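Chapter 7
Comparing Grippers on a Shared Task

In Chapter 6 we looked at single grippers and measured how hard they could squeeze. Grip force is easy to measure and easy to put in a table, but it says little about how a gripper will do on a real job. This chapter covers how to set up a fair comparison between grippers, how to choose the objects, and how to read the results.

After working through the chapter, you should be able to:
write a task sheet for a two-arm trial
choose objects that separate one gripper from another
tell a gripper fault from a controller fault
report failed grasps in a form other people can use

7.1 Why cups?

Rigid blocks are poor test objects. Almost any parallel gripper can hold one, so the scores bunch together at the top. Disposable cups are harder. The wall bends under light pressure, the rim is narrow, and a lid can shift when it is pushed from one side. A cup also gives two arms a reason to work together, and then the timing between them matters as much as the fingers do.

The Kedmont trials, planned by Lwazi Naidoo, used tabletop objects of this kind. Both arms were mounted on one rail, and each carried a two-fingered gripper. The full set came to 3,979 grasp attempts, of which 539 were marked as failures. We will return to those failures in Section 7.4.

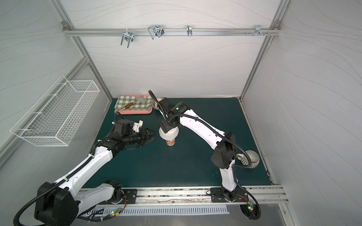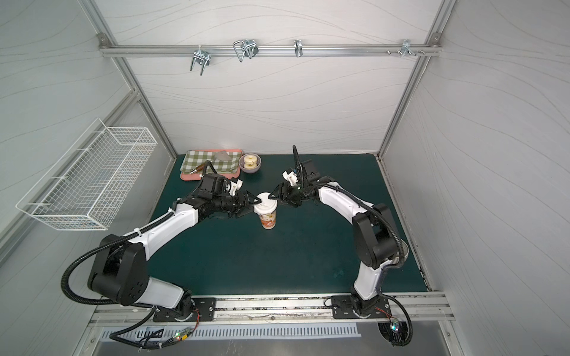
Figure 7.1 Cup handling at the two-arm station. First picture: the right gripper holds an upside-down white cup over a clear one while the left gripper is open. Second picture: both grippers hold a lidded cup at the lid.

Note that the two cases ask different things of the controller. With one gripper on the object, position error in the other arm does no harm unless the arms collide. With both grippers on the object, any error between the arms becomes a force on the cup. A stiff controller will crush or tilt it. A softer one lets the arms give a little, at some cost in accuracy.

For this reason, change one thing at a time. If you swap the fingers, keep the controller settings, the objects and the starting positions as they were. Run each pairing at least 12 times before you compare scores.

Before you read on: list 2 ways a lid grasp could fail without the cup being dropped. Keep your list for the exercises in Section 7.4.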